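Changing the Fingertips and Checking the Cables on a Two-Arm Cell

If you've been running your cell most days, sooner or later the grip starts to feel a bit vague, and the first place I'd look is the fingertips. I change ours every 2,000 cycles, or sooner if the red ends look scuffed (and they do scuff, bless them).

Start by parking both arms and switching off the power at the supply. Wait until the little green lights on the arms have gone out before you put your hands anywhere near the gears. I know it's tempting to skip this for a two-minute job — please don't!
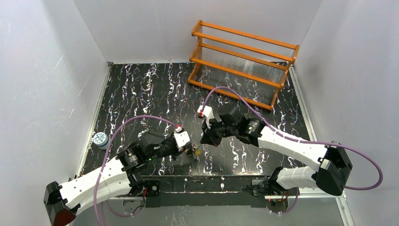

Next, hold the gripper steady with one hand and back out the fingertip screw with the other. Slide the old tip straight off, wipe the seat with a dry cloth, and press the new one on until it sits flush. Tighten until snug and then stop. Do the other arm the same way.

While you're there, follow each purple cable from the wrist back to the base with your fingers. You want enough slack for the arm to reach all the way out, but no kinks and no rubbing at the joints. Give the screws along the crossbar a gentle turn too, as they do work loose.

Power up again, home both arms, and run the Fokar warm-up routine at low speed, up to 100 open-and-close moves. Keep a hand near the stop button and listen for clicking. If you hear any, power down and reseat the tip.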